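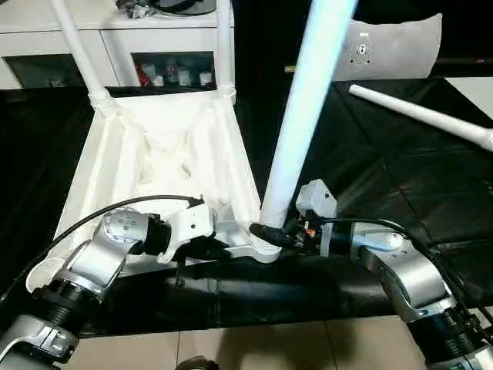

Two-arm handling of a chair, demonstration area, Flader workshop

Clillard Assistive Handling Project
Report to the Salinas Fund on the open day at the Flader workshop
August 24, 2018

1. Purpose of the report
Under the terms of the grant, Clillard is required to report on each public event held with project funds. The present report covers the open day and the demonstration given to the Fund's representative, Afaf Geagea. It follows the interim report submitted in June.

2. Attendance and arrangements
Invitations were sent to 400 households and local businesses. Visitors were received by Nabil Yammine and shown to the demonstration area in small groups. Printing, signs and refreshments came to $962, charged to the outreach line of the budget.

3. The demonstration
The task presented was the handling of household furniture by a robot with two arms. A white plastic chair was placed upside down on a work surface covered in black, with both grippers working at the edge of the seat, close to one of the legs. Jayson Samonte operated the system and Rommel Ocampo explained each stage to visitors.

Furniture of this kind was chosen at the Fund's request. The chair is wider than either gripper can manage alone, and the ribbed underside and round legs leave few flat places to hold. Views from the arm itself were also shown on a screen – several visitors asked how much of an object the robot can see at close range, and these views answered the question better than the printed handout did.

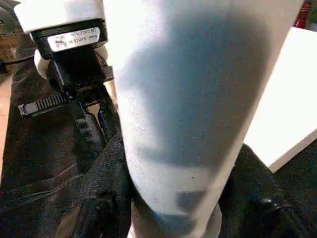
4. Comments received
Ms. Geagea asked that future demonstrations include a printed list of the steps, so that visitors arriving late can follow. Teun Goossens of Hendadon, our partner for the grippers, noted that cable routing along the arms should be reviewed before the next event. Both points have been accepted. Visitors most often asked about cost and about use in the home, and a short fact sheet is in preparation.

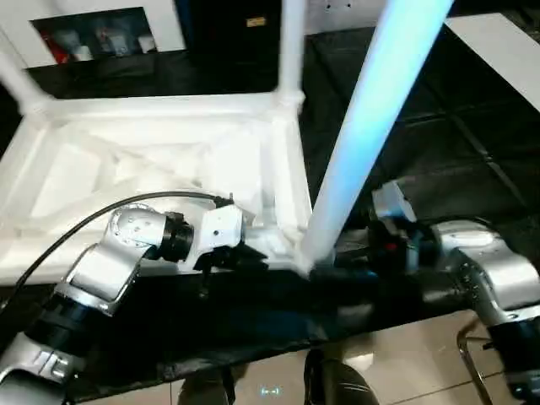
Left and right grippers at the front edge of the chair seat

5. Next steps
Three further demonstrations are planned within the current grant period. Mr. Ocampo will send the proposed schedule to the Fund for approval, together with the revised handout. No change to the overall budget is requested.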